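Company - Our Story
Tuesday, July 25, 2023
By Vaida Laur
3 minute read

Lametti began with two of us, a borrowed office above a bakery in Flaltton and a great deal of tea. We write the software that teaches robots to help in kitchens, and nearly all of that teaching goes on in simulation, where a dropped dish costs us nothing but a sigh. People who visit are often surprised by how homely our work looks on screen (baskets, plates, bits of fruit, a sink), but homes are where we hope to be useful.

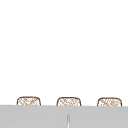
We're often asked what we are proudest of, and I always end up telling the story of our worst week, which came in May last year. Our grip controller, Kaushik, had been passing its tests very nicely, and we were getting ready to show it to our first customer. Then Usman Naqvi, who had joined us only that spring, stayed late to read through the logs and found that the safety stop was not stopping anything. When a hold went over its force limit, Kaushik wrote down the fault, as it should, and then carried on squeezing for another 3 seconds before letting go.

With a lime in a simulated sink that is a small thing. With somebody's hand it would be a very different matter, and I don't mind saying that I felt quite ill when he showed me.

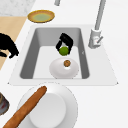 We rang the customer the next morning and put the visit off, and they were a good deal kinder about it than we had feared! The fault itself was a dull one - a stop message waiting its turn behind ordinary movement messages - and mending it took an afternoon. Finding out how we had missed it took about 30 days. Our tests had only ever checked that the fault was recorded, and it always was.

Out of all that came Situm, our in-house checking tool, which deliberately sets off faults during a run and measures how long the gripper takes to respond. Every change to Kaushik now goes through it, however small, and any one of us can hold back a release without having to win an argument first. Usman looks after it, and he is wonderfully hard to hurry.

There are 5 of us these days, still above the bakery, and the kettle is rarely cold. If you work with robots near people and would like to compare notes on faults, ours or yours, do please write to us or come up the stairs and ring the bell.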